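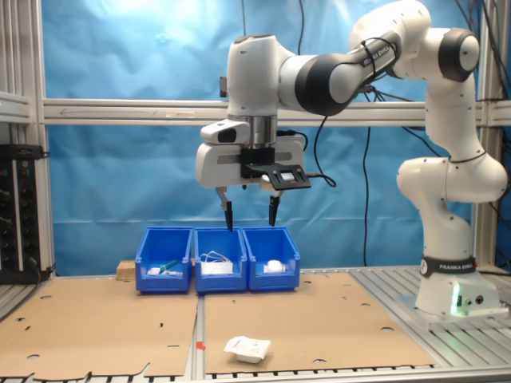 Skumex Bin Picking Logs

README, version 2, 16 April 2019

Skumex is a set of logged grasp attempts made with one Franka Emika arm picking mixed small items out of open-fronted blue bins. We collected it to test a simple question: does a second look from a wrist camera, taken close to the bin just before the grasp, reduce failed picks on items that are thin, tangled or partly hidden? The short answer for our setup is yes for cables and handled tools, and no for smooth rounded objects.

The logs, labels and training code are released together. The method is called Olix in the code and in the rest of this file.

What is in the release

404 episodes, one folder each. An episode starts when the arm leaves its home pose and ends when it returns there or the operator stops it.

Each folder holds:
- wrist.avi, video from the wrist camera
- joints.csv, joint positions, speeds and torques
- gripper.csv, commanded and measured finger width
- plan.json, the first grasp pose and, if Olix was on, the corrected pose
- label.txt, one of: success, miss, drop, wrong_item, stopped

Episode numbers are not continuous. Gaps are runs removed during cleaning, mostly for a dropped camera stream. We kept the original numbers so they match our lab notes.

Setup

The arm is mounted at one side of the table and reaches in over a row of three bins. It carries a parallel-jaw gripper and a camera module at the wrist. The bins have sloped front lips, and they stay side by side for the whole set. Cardboard sheets cover much of the slotted aluminum tabletop. A blue backdrop hangs behind the frame.

Items fall into three groups. "Tangle" is coiled cable, alone or on top of something else. "Handle" is anything with a grip and a narrow working end. "Smooth" is rounded plastic with no edge to hold. The full item list is in items.csv. Bins were refilled by hand between episodes, following the sheets in the layouts folder, so the bin contents are known but the exact pose of each item is not.

How Olix works

1. A first grasp pose is chosen from a view taken high above the bins.
2. The arm moves down and stops a short distance above the rim.
3. A second wrist image is taken and passed to a small network that outputs a shift in x and y and a rotation about the vertical axis.
4. The corrected pose is checked against the bin walls. If either finger would touch a wall, the first pose is used.
5. The gripper closes and the arm lifts.

The network never changes the grasp height. We tried this in March and dropped it after the fingers kept pressing into the bin floor.

Results

On the 70 held-out tangle episodes, the first pose alone succeeded 42 times. We did not rerun those same layouts with Olix on, so the comparison in results.csv uses matched layouts and should be read as such. Handled tools improved as well, mainly through the rotation term. Smooth items showed no gain. Most of their failures are drops during the lift, and a better starting pose does little for that.

Known problems

The wall check is too strict for the bin nearest the robot base. It rejects good corrections there, and the fallback flag in plan.json is set more often for that bin than for the others.

Finger width in gripper.csv lags the video slightly. Use the sync column if timing matters.

Drop and miss are hard to tell apart when an item slips right at the rim. Liya Demissie and Abenezer Nigatu labeled all episodes separately. Where they disagreed, both labels are in label.txt, and the first one is the one we used for training.

All data comes from one arm, one table and one lighting setup. We have not tested the trained network anywhere else.

Splits

train.txt, val.txt and test.txt list episode numbers. Splits are made by layout, so no layout sheet appears in more than one file. Please report results on test.txt only.

People

Bezawit Sisay: method, training code
Pranab Karunaratne: robot control, logging
Tiruwork Sisay: layouts, item list
Liya Demissie, Abenezer Nigatu: labels

Changes since version 1

Added plan.json to every episode. Fixed swapped labels in the handle group. Renamed the "fail" label to "miss". The old Alemneh loader does not read this version; use load.py in the tools folder.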